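Home / Support / Handheld Grippers / Setup and Care FAQ

Rernodden hand gripper - setup, care and repair FAQ

Answers from the bench. Maintained by Fares Atallah, Grostomico support. Last big tidy-up was October, small fixes go in whenever somebody catches one of us in the hallway.

Applies to the Rernodden handheld, both finger lengths. If yours is the older Moussa unit, most of this still works, but the screws are different and the calibration menu is in another place. Ask before you take a Moussa apart.

GETTING STARTED

What do I need on the bench before I start?

Clear table. Hex keys, the short set and the long set. Lint-free cloth, isopropyl, a soft brush. Small tray with a lip for screws. Threadlocker, the removable kind, NOT the permanent kind. A phone light if your bench is dim.

Do I need to power it down?

For cleaning the finger faces, no. For anything with a hex key, yes. Unplug at the tool end first, then at the box.

First time out of the case, what do I check?

Open and close by hand ten times, slow. Should feel the same the whole way. Then look at the fingers from the front and see if the tips meet flat. Then plug in and see if the box finds it. If the box doesn't find it, go to "Box says NO TOOL" further down.

How long does the first setup take?

30 minutes if the box already has current firmware. Longer if it doesn't, the update is slow and you can't skip it.

Which firmware?

Build 424 or newer. Anything before that reads the opening width wrong at the wide end. You'll get a tool that looks fine and logs garbage past the halfway point.

FINGERS

How do I swap the fingers?

Power off. Open all the way. Back out the two screws on one finger, front one first. Hold the finger while the second one comes out or it will drop on the table and chip the edge. Lift off straight, don't twist. Wipe the seat. New finger on, both screws in loose, then close the gripper gently by hand so the fingers line themselves up. Now tighten, a little on each, back and forth. Then do the other side.

Do both fingers have to be swapped together?

Yes. Worn finger against a new one never meets flat and you will chase it all afternoon.

How tight?

Snug plus a quarter turn with the short key. If you're using the long key for this you're going to strip it. We keep a small bag of replacement inserts for exactly that and would like to stop refilling it.

Screw keeps backing out.

Clean the thread, both sides, let it dry. One small drop of the removable threadlocker. Leave it overnight before you use the tool. If it backs out again the insert is worn, send it in.

The tips meet at the front but there's a gap at the back.

Nearly always dirt in the seat. Take the finger off, brush the seat, wipe, refit. If it's still there after that, swap left and right and see if the gap moves with the finger. Moves = bad finger. Stays = bad carriage, send it in.

Can I sand or file the fingers?

No. Please.

What can I clean them with?

Isopropyl on a cloth. Not acetone, not the orange stuff from under the sink. Don't spray anything straight at the tool, put it on the cloth.

CALIBRATION

How do I run the width calibration?

Tool plugged in, box on, wait for the green light. Menu, Tool, Width. Hold the tool over a plain table, nothing in the jaws, fingers wide open. Press Start. Keep it still till you hear the beep. Close all the way when it asks. Second beep. Open again. Third beep and your done. It wants two clean passes in a row, so do the whole thing again.
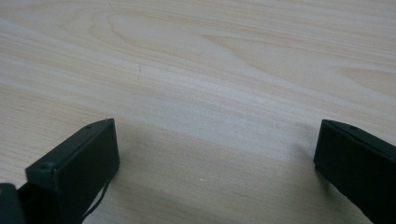

If the second pass doesn't match the first, the box shows both numbers and asks which to keep. Keep neither. Back out, start over. Usually somebody closed too fast.

What number should I see?

Full open should read 1657 counts on the long fingers. A few counts either side is fine. If you're way off, check the finger type in the menu before you do anything else. Short fingers set as long is the most common ticket we get.

How often?

After every finger swap, after every drop, after any firmware update. Otherwise once a week if the tool is in daily use.

Does the table matter?

A bit. Plain and flat is best. Don't calibrate over a patterned mat or with tools lying around, and don't lean the fingertips hard into the surface while it's measuring. That flexes the carriage and the open number comes out low.

It beeped but saved nothing.

Storage on the box is full. Clear the old logs, run again. Yes the message should say so. It's on the list.

CABLE

How should the cable run?

Some slack by the finger, then into the clip on the handle, then back along your arm. The slack matters. If it's tight when the jaws are fully open, it will pull on the connector every single stroke, and the connector loses.

How much slack is too much?

If the loop can get between the fingers when they close, too much. Pull some back thru the clip.

Signal drops out when I move my wrist.

Wiggle test. Box on, live view up, hold the tool still and move only the cable, a hand's width at a time, starting from the finger. When the number jumps you've found the spot. Near either end it's the connector. In the middle it's the cable. Don't tape it and carry on, swap it.

Can I make my own cable?

We'd rather you didn't. If you must, the pinout is on the Arkesia drive, folder "hand tool", and please mark the cable so it doesn't end up in the good drawer.

ERRORS AND ODD BEHAVIOR

Box says NO TOOL.

Reseat the connector at the tool. Then at the box. Try the other port. Try another cable. Still nothing, try another tool on the same port. That tells you if it's the box or the tool and saves us asking.

Box says WIDTH DRIFT.

Recalibrate. If it comes back the same day, one of the fingers is loose. Check the screws.

Feels gritty when it opens.

Crumbs or dust in the rail. Power off, jaws open, soft brush along the rail both sides, then work it by hand a dozen times and brush again. No compressed air - it pushes the stuff further in. No oil either. The rail runs dry and oil turns the dust into paste.

Clicks once near fully closed.

Normal on the short fingers. On the long ones it isn't, send it in.

One finger moves before the other.

Belt tension. Not a bench job, send it in. You can keep using it to the end of a session if you have to but put a note in the log.

I dropped it.

Happens. Power off, check the tips, check the screws, check the cable at both ends, recalibrate. Write it on the sheet even if it looks ok.

STORAGE AND SENDING IN

How do I store it?

Jaws a little open, not clamped shut. Cable in a loose coil next to it, not wrapped around the handle. Case closed.

What do I put in the box when I send it in?

The tool, both fingers, the cable you were using (the actual one, not a spare), and the fault form. One line about what it was doing when it went wrong is worth more than a page about how annoying it is. Leave the calibration sheet in too.

How long is the repair?

Finger seats and inserts are same day if it's in before 11 am. Belts and carriages, depends on parts. We'll lend you one if there's one on the shelf.

Who do I ask if it's not on here?

Fares, support desk, mornings are best. Or write to the hand tool list and put the box serial in the subject line.

Related: Box firmware notes / Finger types and part numbers / Fault form / Moussa unit, old manual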